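[trivholm-readers] Re: Which text of the Trivholm Tracts for the fall?

Print this message | E-mail this message

From: Orla Hayes
To: trivholm-readers

Primo D'Amico wrote:

> I have been asked to lead the first two sessions on the Tracts and
> would like to settle which text we use. My own copy is the old
> two-volume Hasville set, which I bought used and have marked up
> heavily. The notes are good but the set is out of print, and the
> copies I see for sale are usually Volume 2 alone. The Dustska
> paperback is easy to find and cheap. Is there any reason not to
> tell everyone to buy the Dustska? I understand it has all the
> tracts, and the introduction looked fine to me in the store.
>
> Also, does anyone know whether the "Letter on the Harbor Tolls"
> is really by the same writer? The Hasville editor says yes without
> giving much of an argument.
>
> Primo

Primo,

I have used both and would be careful with the Dustska. It does have all the tracts, but it does not have all of every tract. The second and third were shortened, and the only notice of this is one sentence at the end of the acknowledgments. In the second tract the whole section on petitions is gone. That is the part where the writer sets out when a town may refuse an instruction from the assembly, and the third tract refers back to it twice. A person reading only the paperback will come to "as I have shown concerning petitions" and have no idea what is meant.

The spelling is modernized throughout. I don't mind that for a discussion group. I do mind the paragraphing. The original printings run on for pages, and the Dustska editor has broken them up and added headings of his own in the same type as the text. Last time two people quoted a heading as if the author had written it, and we spent a good part of the evening on a phrase that isn't his.

The Hasville set prints from the second printing of each tract and gives the first-printing readings at the foot of the page. Volume 1 is 600 pages with the notes, and the tracts themselves are less than half of that. The introduction is long and dated in places, especially on the elections, but the chronology at the back is still the best one I know. My copy has a bad index. Look up "Petitions" and it sends you to page 143, which is blank.

There is a third choice. Sanna put out a single volume a few years ago that follows the Hasville text with very few notes. It is complete. It is a hardcover, and the list price is $49, so I understand if people don't want to buy it for two sessions. The library system has several, and they can be requested from any branch. Allow a couple of weeks.

What I would suggest is this. Let people use whatever they have, and we send around the missing section on petitions ahead of time. I typed it out from the Hasville when we last did this and still have the file. It comes to 1325 words, so four or five pages printed. I checked it against the book once but would be glad if you would check it again, as you have a copy to hand. My typing of the Latin is not to be trusted.

For citing passages, page numbers will be useless with three editions in the room. The tracts were not numbered by paragraph originally, but Sanna numbers them in the margin and I have penciled the same numbers into my Hasville. I can bring that for you to copy from.

On the "Letter on the Harbor Tolls," I lean toward yes, but it is not settled. The argument about consent is his, nearly word for word with the first tract. Against that, the Letter is friendly to the governor, and he is never friendly to the governor anywhere else. It could be an early piece, or it could be someone who had read him closely. The Hasville editor relies on a bookseller's list that names him, and the same list gets at least one other author wrong. I would put it last on the schedule and let people read it after the others. It makes for a better discussion that way than if we start with the question of who wrote it.
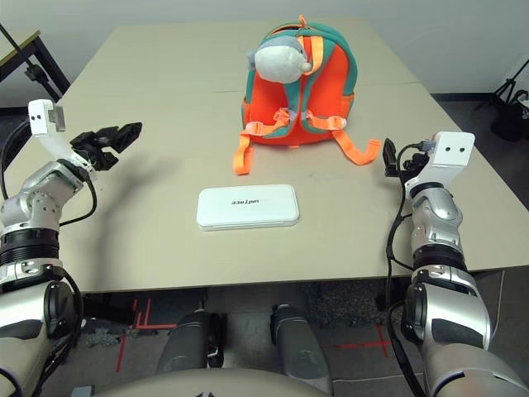
As to dates, two tracts per session is too many if we are going to do the petitions section properly. I would take the first tract alone, then the second and third together, and leave the Letter for whoever leads after you. Saturday at 10 still suits me. We have the same room as in June, and I will be there early with the penciled Hasville and printed copies of the missing section for those who don't do e-mail. I will also have the child's backpack from the June meeting, the small orange one with teal trim and a gray and white plush animal head on top, so if it belongs to your family please pick it up then or write to me off list. Primo, if you can send me any corrections to the file by the Wednesday before, I will have time to reprint it.

Orla

Print this message | E-mail this message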